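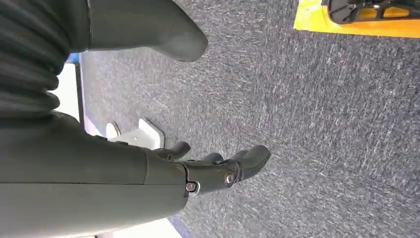

How to compare two robot hands on the same arm

This page covers how we run a side-by-side test of a multi-finger hand and a plain two-jaw gripper. You need one arm, both hands, a few ordinary objects and most of a day. The method works for any pair of end effectors as long as both bolt to the same wrist and can be driven from the same controller. Ours were the Rodard three-finger hand and the Mostitz parallel gripper, both run from a Ngata controller.

What you need

An arm with a wrist camera
Both hands, with their adapter plates
Hex keys and a torque driver
Masking tape and a marker
A stopwatch or a logging script
A box of test objects

Step 1. Pick the objects before you pick the settings

Choose seven objects and write them down. If you tune the hands first, you will be tempted to choose things that suit the tuning. Our list was a tennis ball, a roll of tape, a wood block, a paper cup, a screwdriver, a folded washcloth and a steel bracket. Two of these are hard for most hands: the washcloth, which folds out of the way, and the bracket, which lies flat and gives you little to get hold of.

Weigh each object and note it. Leave out anything over half the rated payload of the weaker hand.

Step 2. Mark the floor

We test at floor level on low-pile carpet. A table is easier to work at, but carpet gives a little under the fingertips and lets you practice low approaches with less risk to the hand. Tape four crosses inside the arm's reach and label them A to D. Put at least one of them near the edge of the reach, where the forearm has to come in at a shallow angle. A lot of the difference between hands shows up there. A long finger that clears the floor nicely from straight above may drag when the arm is laid out low.

Step 3. Mount the first hand and check the fasteners

Power down the arm before you touch the wrist. Fit the adapter plate, then the hand, and tighten in a cross pattern to the maker's value. On hands with pivoting fingers, move each finger through its range before you apply power. It should move freely with no side play. Put a paint mark across each screw head so you can tell later if it has turned.

If your arm has a bellows over a joint, move that joint slowly through its full travel and watch that the cable from the hand doesn't get pinched in the folds. Ours did on the first try. We rerouted it along the outside with two loops of hook-and-loop strap.

Step 4. Set the tool center point

Do this again for each hand, even if they look close in length. Touch the tip of the longest finger to a fixed point from four directions and let the controller work out the offset. Then lower the tip to just above the carpet and read the height. If the reading and your ruler disagree by more than the thickness of a coin, repeat the routine.

For a multi-finger hand, decide which point you are going to call the center. We use the middle of the closed grasp. Whatever you choose, write it in the log, or the approach heights will make no sense later.

Step 5. Run the picks

Each pick goes like this:

1. Place the object on a cross.
2. Move to the hover pose with the hand open.
3. Lower, close, and wait one second.
4. Lift to knee height and hold for five seconds.
5. Lower and release.

A pick counts as good if the object stays in the hand for the whole hold. If it shifts but does not fall, mark it "slipped" and count it separately. Don't restart a run because it went badly.

Step 6. Swap hands and repeat

Keep the speed, lighting and object order the same. Check the paint marks on the first hand as you take it off.

Reading the results

Make one table per hand, objects down the side and crosses along the top. Our best single result was 98 percent good picks, from the parallel gripper on the wood block. The three-finger hand did better on the ball and the cup. Neither was much use on the washcloth at cross D.

Look at the failures by position before you look at the totals. If one cross is bad for every object, the trouble is probably the approach angle – go back to Step 4 before you blame the hand.

The blank log sheet is on the Wirnano downloads page, under Test Forms.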